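Visit report: Brornix open day, the hand-held gripper group

September 29, 2020 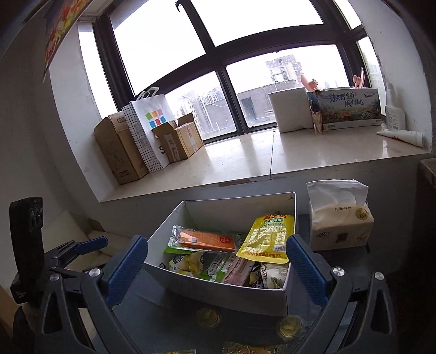
Went mostly for the rules. We've been arguing since spring about how strict a collection protocol for hand-held grippers should be, and Brornix has one written down, 5 pages, pinned up wherever people work. Long train ride, bad coffee, worth it. Their first rule is about contact: both fingers on the outer walls of the thing before any squeeze, no pinching one wall with the other finger inside. The white snack box is a fair test of that, open top, card walls, packets tucked in close together, and the two blue fingers sit one on each side of it just as the sheet asks. A foil bag standing up higher than its neighbors is the sort of thing that tempts you to grab the bag instead. Sheet says no. If the task is named "box", you take the box.

Notes below are in the order I scribbled them, sorry.

Sign-in at 1430, which was half an hour later than the invitation said. Group split in two, one to the Gollia cell (fixed arms, fenced, didn't get to it until the end) and one to the hand-held people. I was in the second. No lab coats, no glasses needed for the hand-held tools, but they do want sleeves rolled and lanyards off. Lanyards off was enforced at the door. We don't do that at Son and we should.

The protocol. What I copied down:

Before a session. Wipe the finger pads. Check the screws at the base of each finger by hand, then with the driver, and initial the card. Open and close fully ten times with nothing in between. If it catches anywhere, tool goes in the red bin and you take another one. No fixing at the table.

During. One task per recording. Say nothing. If you drop something you finish the attempt and mark it as dropped, you do not start over and quietly bin the bad one. They were very firm about this. Failed attempts get kept, same folder, same naming. I asked what happens when somebody deletes one anyway and was told the counter on the tool doesn't match the folder and the whole session gets pulled. Good.

After. Session sheet filled in before you stand up. Not at the end of the day. Object list, operator number, tool number, anything odd.

Speed – no limit written down, which surprised me. Their guidance is "the speed you would use at home", and they coach people who rush. I think a number would be better but they tried one last year under the Cullar project and people ended up watching the clock and moving strangely. Fair enough. Still not convinced.

Clutter. This was the best discussion of the afternoon. A couple of visitors wanted bare tables and plain backgrounds, same blocks every time. Brornix goes the other way, everyday things left where they are, window light, tissues, lids, boxes on the sill, whatever. Their rule is that you don't tidy for the recording, but you do clear anything with a name, a face, or an address on it. Second half of that rule is checked by a different person from the operator. Shipping labels are on the checklist in bold. I know for certain ours aren't checked, and we have parcels everywhere. Changing this first.

Also on the checklist: screens off, mail face down, no medicine, no open liquids within reach of the tool. Windows are allowed. I asked about views out of windows and got a bit of a shrug, distant buildings are OK, a street sign isn't. I'd want that tighter and in writing.

Food. Sealed packets only. Crushed ones are replaced after each session and are not eaten, there's a sign about it. The sign looked well used.

Force. Soft card is where they lose the most objects, apparently. Rule is to stop closing when the wall starts to bow, then lift. They bin any box with a crease after 60 lifts and any box without one after 1000. Nobody in our group could say where those two figures came from, including the person presenting, who promised to look it up. I'll chase it.

Hand strain gets a full page in the protocol and I was glad to see it. Breaks are fixed, operators swap hands if the task allows, and you can stop without giving a reason. We have one line on this at Son. One line is not enough, the tools are heavier than they look and you feel it in the wrist by lunch.

Gollia cell at the end, ten minutes, standing behind the fence. Light curtain, two stop buttons, lockout tags on hooks by the gate. Nicely kept. The tags were all there and there was a log next to them, with recent entrys. Couldn't hear much of the talk over the air line.

Things I didn't get to: how they train new operators, how often pads are swapped, who signs off a change to the protocol. Sent a mail asking for all three.

For our own draft, to bring to the October meeting:
Lanyards off.
Failed attempts kept, counter checked against the folder.
Label check by a second person.
A proper page on hand strain.
Something in writing about windows.

Next open day not announced yet. If you go, eat first, and get the early slot becuase the late one loses most of the Gollia part.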